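Ticket 466: Skylight blind stops halfway and goes back up
Opened by: Renzo Caruso
Product: Nurillow attic blind, solar, with wall remote
Status: Resolved
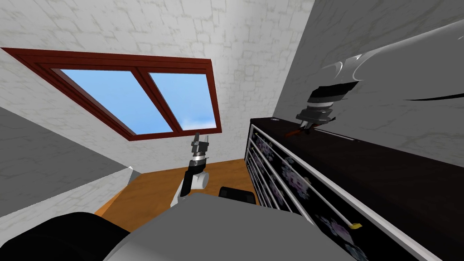

Hi all! First off, I love this blind. I've had it since last April and it has changed how I use my attic room, so please read this as a fan writing in with a puzzle and not as a complaint. It's a long one because I kept notes as I went, and I figured more detail would save you a few emails.

The problem: when I press the down button, the blind comes down to the middle of the window, stops for a second, and then rolls itself back up to the top. No beep. The light on the motor housing blinks orange twice and goes out. It does this every time, morning or evening, and it does it from the remote and from the little button on the housing too.

Setup: one blind, one remote, the standard side rails, solar strip stuck on the outside. I put it in myself using the Dedine bracket kit, the one with the longer screws. The hub is in the hallway downstairs but I almost never use the app, so I unplugged it before I started, just to keep things simple.

What I tried before writing in

Reset the remote (held both arrows until it flashed green). It paired again right away. Same problem.

Charged the battery from the USB port overnight. The light was solid green in the morning, so it had a full charge. Same problem. Nice to know the charging port works, though, I had never used it!

Wiped both side rails with a dry cloth. Got a fair bit of dust and one dead ladybug out of the left one. Same problem.

Ran it up and down with my hand guiding the bottom bar. This was the interesting one. If I help it along a little past the middle, it goes all the way down and stays down. Then it comes back up perfectly on its own. So the motor seems happy, and the fabric isn't torn or bunched anywhere I can find.

Deleted and re-set the end points, following page 12 of the manual. It accepted the top one and the bottom one (with my hand helping), and then stopped halfway again on the first real try.

My guess is that it thinks it has hit something. Is there a sensitivity setting? I couldn't find one.

Thanks so much,
Renzo

Reply from support, 27 February 2018

Hi Renzo,

What a great write-up, thank you! You've already ruled out most of what I would have asked for, and your guess is a good one. Two orange blinks is the obstacle signal. The motor feels extra drag, decides there's something in the way, and goes back to the top. There is no sensitivity setting you can reach from the remote, but I don't think you need one.

The test with your hand tells me the drag is in one spot. Please try these in order and stop when it works:

1. With the blind all the way up, measure the distance between the two side rails at the top, the middle and the bottom. All three should match.

2. Check whether any rail screw head is standing proud of the channel. Run a fingertip down the inside, slowly.

3. Loosen the middle screw on each rail by half a turn, run the blind down, and tighten again with the blind in the lowered position.

Please don't use oil or household spray in the channels. It feels wonderful for a day and then it collects every bit of dust in the house. If you want something in there, the dry stick from Urkonell is fine on these rails.

Also, which length of screw did you use in the rails themselves? The longer ones in the Dedine kit are meant for the top brackets only. The rails take the short ones from our own bag.

Ferraro
Blinds and shades support

Reply from Renzo Caruso

Ferraro, you called it! I used the long screws everywhere. I remember thinking longer had to be better.

Measurements: top 600, middle 597, bottom 600 (all in millimeters). I did each one twice. So the rails are pulled in at the middle. The middle screw on the right side went in at a slant, and its head was sitting crooked in the channel. I could feel it right away once I knew to look for it.

I took out the long screws and went hunting for the short ones, which were still in their bag in the kitchen drawer, unopened. Swapped all of them. The old hole on the middle right was a bit chewed up, so I filled it with a matchstick and some wood glue and left it overnight before putting the new screw in. Measured again the next day: 600 all the way down.

Then I re-set the end points from scratch and it went straight to the bottom. I ran it ten more times because it was fun. No stops, no orange light, and it's quieter than it was when it was new!

One last question and then I'll leave you alone. Is it worth re-setting the end points every so often, or only when something changes?

Reply from support

So glad to hear it! The matchstick trick is a good one, I've done the same at home.

Only when something changes. If you take the blind down for cleaning or move a bracket, set them again. Otherwise the motor does a small self-check every 300 cycles and corrects any drift by itself. You may notice it pause at the top for a few seconds when that happens, and that's normal.

You can plug the hub back in whenever you like. It should find the blind without pairing again, but give it a few minutes.

I'm passing your note about the screws to the people who write the install sheet. The warning is there now, but it's in small type on the back, and I'd love to see it moved up next to the rail drawing.

Ferraro

Note added at closing
Cause: long bracket screws used in side rails, middle right screw at an angle, rails pinched by 3 mm.
Fix: short screws fitted, hole filled, end points re-set.
Parts sent: none.
Customer confirmed the hub reconnected. Closed.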